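Notice to Readers Concerning the Flumbridge Open Air Weekend

Following a number of inquiries received through the contact page, I am setting out the position on next year's Flumbridge Open Air Weekend as it is presently understood. Readers who purchased early admission should retain their confirmation messages until the revised terms have been published by the organizers.

The Weekend has been held in the lower meadow at Flumbridge each June for six years. It began as a single afternoon of brass and choral music and was extended to two days when the river stage was added. The licensed capacity is 3000 persons per day, inclusive of performers and staff, and that figure has been reached on both days at the last two editions. Admission was sold through one box office, and the program was printed and distributed at the gate.

On 14th September the organizers announced that the river stage would not be built for the coming edition. The reasons given were the condition of the bank and the cost of temporary flooring. Performances previously assigned to that stage will be moved to the main stage or to the Corn Hall, which has seating but limited standing room. The folk program is the most affected, having occupied the river stage for both afternoons.

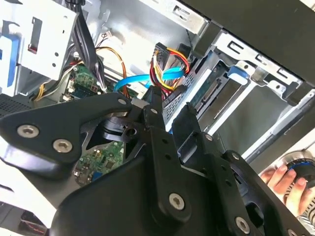
Will tickets already purchased remain valid for the Corn Hall concerts?

Weekend tickets will admit the holder to the Corn Hall subject to space, and day tickets will require a separate reservation made at no charge.

It is my understanding that reservations will open when the full schedule is released. Holders of day tickets are advised to register an email address with the box office in the meantime. The box office does not accept reservations by telephone, and requests left on the general information line will not be entered in the system.

The second matter concerns Poltanton. The Poltanton Winter Sessions, which for many years took place well clear of the Flumbridge calendar, have been moved to the summer while the assembly rooms are rewired. The new dates fall on the same weekend. The two towns share a bus route and, to a considerable degree, an audience. Several ensembles that have appeared at both events will be obliged to choose, and Vindov, the string and accordion quintet that closed the last Flumbridge edition, has already been listed at Poltanton.

I wish to record my disappointment at this outcome. Both events depend upon the same sound contractors and the same small supply of rehearsal space. An exchange of dates at an early stage would have served each of them. I have attended every edition of the Weekend and most of the Winter Sessions, and I do not recall a previous occasion on which a regular listener was prevented from attending both.

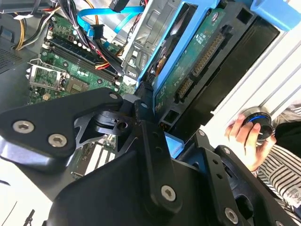 Vol. 6, No. 3

With respect to the Flumbridge program itself, the following has been confirmed. Tatlı will perform on the opening evening with an enlarged wind section. The group's last appearance here was shortened by rain, and the suite that was to have concluded that concert has been placed at the beginning of this one. The youth orchestra will play at noon on the second day. The late-night dance, formerly held beside the river stage, has been transferred to the Corn Hall and will end one hour earlier than in previous years in accordance with the terms of the hall's license.

Camping arrangements are unchanged. The upper field will open on the morning of the first day, and vehicles must be removed from it by noon following the close of the event. Folding chairs are permitted in the meadow behind the marked line. They are not permitted in the Corn Hall.

Applications for refunds must be made in writing to the box office and must quote the order number. Tickets bought from private sellers are not eligible. Any amendment to the schedule that comes to my attention will be entered on the listings page of this site, and the earlier version will be left in place beneath it for reference.

Comments on this entry are open. Correspondence regarding lost property from the last edition should be sent to the organizers directly.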